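Stengate: Trinasis puts robots to work on an office floor, but will not say what they have learned

Trinasis has begun collecting what it calls "everyday motion" from two-armed robots at its Stengate office, in a project it says will end with a machine able to do light chores in places it has never seen. The company gave reporters a look at the work on 7/14/21. It was less forthcoming about results.

The method is simple enough to explain. A person guides the robot through a job, cameras near the grippers record the whole thing, and the recording goes into a pile from which a learning system is supposed to pick up the general idea. Trinasis says it has 161 hours of such recordings so far. It wants many more by September, when its funding from the investment firm Werness comes up for review.

How much of the 161 hours is any use is harder to pin down. Soudabeh Mazandarani, who runs the collection work, said 94 hours had been checked by a person. The rest has been stored and will be looked at later. Asked how many of the checked hours had been thrown out, she said the company did not publish that number.

"People want a score," Mazandarani said. "We're still at the stage of getting enough variety, and a score now would tell you very little."

Variety is the word Trinasis leans on most, and it deserves a closer look. All of the recordings were made in one building, with 46 different tasks on the list. Several of those sound much alike. Moving a cup to a shelf and moving a cup to a table are listed as separate tasks, and so are opening a drawer and closing it.

The operators work in shifts and are paid by the session. A session counts whether or not the job gets done, which Mazandarani defended on the grounds that failed tries can teach a system something too. That may be so. It also makes the hours add up faster.

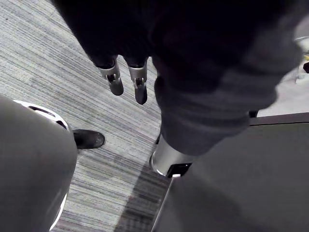
A rival, Zarei, dropped a similar plan last year after almost 3 months, saying its robots did well in the room where they were trained and badly next door. Trinasis says its own approach is different but would not describe a test that would show it. No trial outside Stengate has been scheduled.

Werness declined to comment on what it expects to see at the review. Mazandarani said a demonstration for outside visitors was "under discussion."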